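# Flernwood F2 parallel gripper: my notes after six weeks

I sell these, so take my enthusiasm however you like, but I also use them every day on our two-arm setup and I've got opinions. The F2 is the two-finger gripper I now ship by default. The older Julura is still on the price list and I still like it for boxes and blocks (it's a great box gripper!).

## What you get

- Gripper body, with both fingers fitted
- One set of Geltix soft fingertips
- Printed bracket for a small wrist camera
- Cable, screws, and a hex key that you will lose

Opening is 72 mm, and you can set the closing force in 6 steps. I leave mine on step two for anything in a plastic bag and only go up for hard stuff.

## How it compares

Antonina Nazarenko ran both grippers through the same pick list for me, 63 tries each, mostly snack bags, sponges and folded cloth. The F2 did better on everything floppy. The Julura closes faster and it's quieter — if you share a room with your robot you'll care about that more than you think.

Where the F2 annoys me is low picks. The body is a little long, so when you come in at a shallow angle you have to watch your wrist clearance, and the cable loop wants to swing wide. Give it slack, but clip it once near the elbow. I've been doing my candy bag tests straight on the floor lately, with the arm reaching in from the side, and that's the move where the two grippers feel most different. 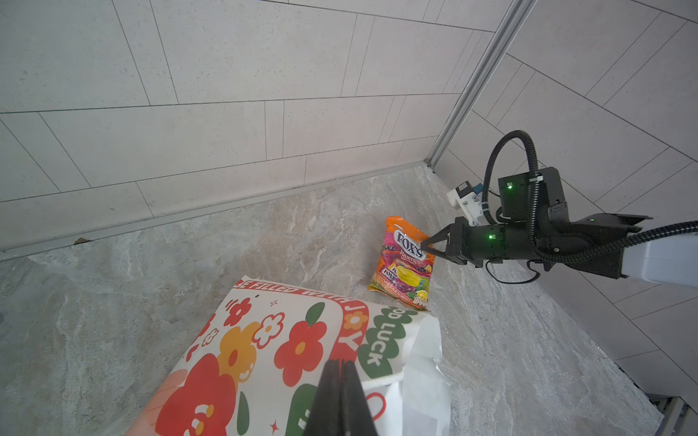
For those side approaches I slow the last bit of travel way down and let the fingertips come up to the edge of the bag before closing. Come in fast and a light bag just scoots off across the tile — very funny the first few times.

It works with the Lazarević controller out of the box. Older firmware needs the July update, so please check that before you email me about a gripper that won't open!

Spare fingertips are sold in pairs. Last updated Mar 27, 2024.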